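# Jiltbridge Is Swapping Its Mailbox Locks, and I Have Thoughts

If you live in one of the older buildings on the Abugri side of Jiltbridge, you've probably already seen the notice taped up by the mailboxes. Starting in June, the apartment complex is pulling out every one of its old mailbox locks and putting in new ones. I live in the second building, so I've been hearing about this in the laundry room for weeks, and now it's official!

The short version is that one master key opened a lot more boxes than anyone was comfortable with, and that key went missing in the spring. The management office says it hasn't had a single report of stolen mail that it can tie to the key. I believe them, but I also get my bank cards in the mail, so I'm glad they aren't waiting around for the first one.

The job covers 66 boxes across the three buildings. The work has gone to Vasirden, the locksmith shop over by the bus depot, the same people who cut me a new trunk key last year after I dropped mine down a storm drain (a long and stupid story, and yes, I was holding groceries). They'll be doing it in two rounds. The first round takes in 34 boxes, which is everything in my building and the one next door. The rest get done the week after, once the parts for the older style of box come in. Those are the ones with the little round doors, and I guess the cam on the back is an odd length.

Each household gets two keys. You pick them up at the office between 4 and 7 p.m. and you need to bring something with your name and unit number on it. A lease page is fine. So is a utility bill. A package label is not, and I know this because I asked, right there at the counter, holding a package label.

A third key costs 17 dollars. I heard some grumbling about that, and I get it, that's a lot for a piece of brass the size of my thumbnail. The new keys are a restricted kind, though, so the machine at the hardware store can't copy them. You have to go through the office and sign for it. I went back and forth on whether that's a pain or a comfort and I've landed on comfort. With the old ones, you could get a copy made anywhere in town while you waited for your paint to get mixed. I personally have given out at least one to a cat sitter and have no idea where it ended up.

The part I had the most questions about was the money. The complex set aside 2,000 dollars for the whole thing, and the notice says tenants won't see any of it on their rent. I read that line twice. Then I asked at the office to make sure it also meant no surprise "hardware fee" in the fall, and the answer was a flat no. I'm writing it down here so I can find it later.

Now, what happens on the day. Your mail gets pulled out of the box before the lock comes off, bagged, and put right back in after. Residents can stand there and watch if they want to. I will absolutely be standing there, partly for my mail and partly because I like seeing how things come apart. The lobby stays open the whole time, but the package shelf moves to the hallway by the stairs until the crew is done, so don't panic if you come down and it's gone.

The old keys are supposed to go in the drop box at the office. They aren't good for anything after the switch, but the office wants them off people's key rings so nobody shows up in a bad mood with the wrong one. If you've lost yours, you just sign a form that says so, and there's no charge for that.
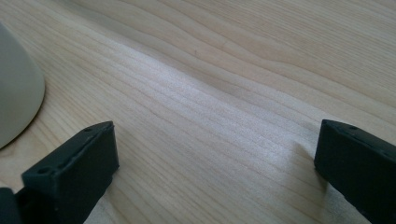

There's one more change, and it's the one I've been hoping for. The front doors are getting looked at too. Ours has had a latch that doesn't quite catch in humid weather, and all winter I'd get used to it closing by itself and then all summer I'd be the person leaning on it with my hip. The office says new strike plates are going in during the second round. Fobs aren't changing, so you don't have to do a thing about those.

Somebody at the pickup counter asked about going fully electronic, with codes instead of keys, like they have at the Plulerau townhouses across the creek. The office did price it out, apparently, and it came in way over what they had. I wasn't heartbroken. A friend over there got locked out of her own mailbox for a weekend when the keypad battery died, and her birthday cards were in it. I'm fine with a key — I just need to quit putting it in my coat pocket and then changing coats.

If you're going to be away in June, call the office before you leave. They'll hold your keys in an envelope with your unit number on it, and a neighbor can get them for you as long as you've put that neighbor's name in writing. Subletters count as residents for this, but they need a note from whoever is on the lease.

The schedule for each building goes up by the elevators at the end of May. I'll post mine when I see it, and if the round-door parts show up early and they shuffle the order, I'll add that here too.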